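What Is a Basket, and How Is One Made?

Hello, young explorers! Have a look round your house today and see how many baskets you can find. There might be one for bread, one for toys, and perhaps one where the cat likes to sleep (even though she has a perfectly good bed of her own). People have been making baskets for thousands and thousands of years, and we still haven't grown tired of them.
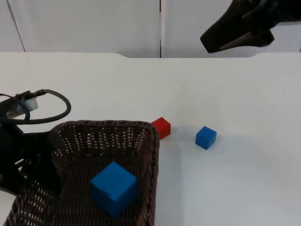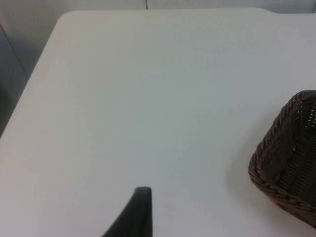 A basket on a white table, and in the second picture you can look closely at its thick, braided rim.

Over and under, over and under

Most woven baskets begin at the bottom. The maker lays out some strong, straight pieces, a bit like the spokes of a bicycle wheel, and then bends them upwards to make the sides. Thinner, softer strands go in front of one spoke and behind the next, round and round — and it really does take a lot of going round! A basket maker called Tiburcio Escobedo once told me that his biggest one needed 57 long strands, and that his fingers ached for days afterwards.

What does wicker mean?

Lots of people think wicker is a plant, but it is really the name for this way of weaving. The strands might be willow, which grows well in damp places, or rattan, a climbing plant from hot, rainy forests. Willow is often soaked in water first, so that it bends without snapping.

Why have a braided rim?

The top edge gets knocked and grabbed more than any other part. Twisting the strands together like a rope — or like a plait in your hair — keeps the ends tucked in and makes the edge lovely and strong.

Try it yourself

Cut some strips of coloured paper, each 30 centimetres long, and weave them over and under to make a little mat. Ask a grown-up to help with the scissors, and push your strips close together as you go.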